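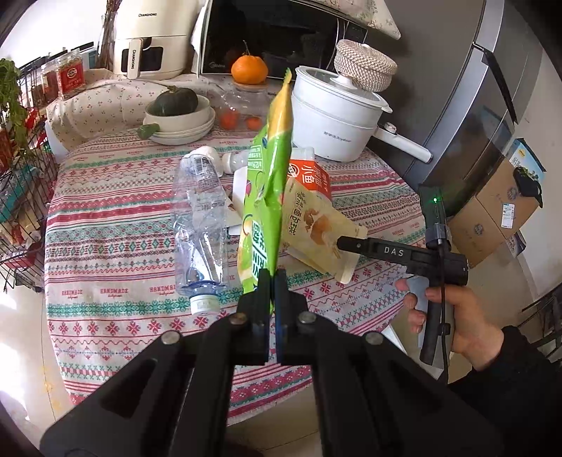 Two hand-held grippers at the round table, the nearer one's jaws closed on the lower edge of the snack bag.

I spent most of June on one number, and it was a timestamp offset.

Our policy learns from hand-held gripper recordings, a left and a right, and for each one we need three streams to line up: video, pose and jaw width. For weeks the trained policy had been closing early on soft packaging. It would shut in front of a bag, push it over, then carry on to the next step as though it had the thing in hand. Rigid boxes were fine, so I blamed the data mix and asked for more bags. We got more bags and the behaviour stayed the same.

Riet Cuypers was the one who plotted jaw width against the video for a single grasp and stepped through it by hand. The width signal reached its minimum well before the jaws looked closed. On a rigid box you'd hardly notice, as the jaws stop at the box and the width curve goes flat. A snack bag keeps giving under the jaws, the curve has a long tail, and a shift in time changes what the model thinks closing looks like.

The cause was in Flosard, our recorder. Width samples were stamped when the encoder was read, and video was stamped when the image arrived on the host, after exposure, encoding and the USB queue. I wrote that code. There was a comment above it saying to fix it later.

The new version does this:

Both streams get stamped on the host's monotonic clock.
A calibration clip is recorded at the start of each session, opening and closing the jaws on nothing 8 times.
A script tracks the jaw tips in the video, converts to width, and cross-correlates with the encoder signal.
The offset goes in the session header and the loader applies it.

The left and right units came out 31 ms apart from each other, which explained why two-handed episodes had been worse again. I'd been averaging them.

Gion Wyss reprocessed the old sessions where the jaws could be tracked well enough, almost 500 episodes. Crumpled clear plastic still upsets the tip tracker if it's right behind the jaws, so those clips get flagged and I look at them myself. Patterned tablecloths were less trouble than I expected.

Retraining finished on Wednesday. Early closes on bags are well down, though pouches that lean on something else still go wrong, and I think that one is a planning problem. The grasp proposal step treats the pouch and whatever it's leaning on as one object. Moushumi Pramanik has a branch that splits them by contact edge, and I'll try it once the loader changes are merged.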